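Kulia (magazine)

Kulia is a fashion and culture magazine published in the town of Hotedside. It appears four times a year and is written in English, with a short supplement in two local languages. The magazine is known for its long interviews with costume designers and for its covers, on which the main model is always shown in clothing made for film or stage. It is owned by Lotitum, a small publishing house that also prints theater programs and sewing patterns.

History

Kulia began as a newsletter for people who worked in the costume rooms of the Hotedside theaters. The first issue had 37 pages, stapled by hand, and a print run of 549 copies. It contained a list of fabric dealers, two reports from rehearsals and an essay about stage shoes. The newsletter was given free of charge to members of the costume makers' association, and other readers could buy it at the theater ticket windows.

After three years Lotitum took over the printing and changed the format to a full magazine with color pages. The name was also changed at this time. Before it was called Costume Room Letter, and the new title was taken from the street where the first office stood. Some of the older readers did not welcome the change, and for several issues the old name was still printed in small letters under the new one.

Content

Each issue has one theme, which is normally connected with a film or a stage production of the season. The cover story is an interview with an actor who speaks about the preparation of a role, and it is followed by a conversation with the person who designed the clothes. Earlier themes have included mourning dress, uniforms, rain clothing and the wardrobe of traveling singers.

The section Fikre, placed in the middle of the magazine, is printed on a heavier paper. It presents young designers who have not yet shown a full collection. The designers are chosen by the editors from letters sent by readers, and the section does not accept paid content. Fikre has also been published separately as a yearly book.

The last pages are used for practical articles on the care and repair of old clothing.

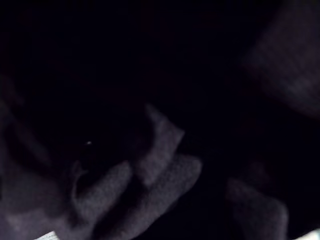 These articles are short and have no named author. They were at first considered as filling material, but a reader survey in the tenth year placed them before the film reviews, and their space was increased from two pages to six.

Distribution

The magazine is sold by subscription and in bookstores. The September issue is the largest of the year and has a higher price. The print run of this issue reached almost 741 percent of the first newsletter's run in the year when it was devoted to dance films. A digital edition exists, but it does not include the Fikre section.

Issue 100

For its issue number 100, the magazine reprinted the cover of the first newsletter inside a folded poster. An exhibition of cover costumes was held in the foyer of the Hotedside city theater and stayed open until the end of the season.

See also

Lotitum
Costume design
Fashion journalism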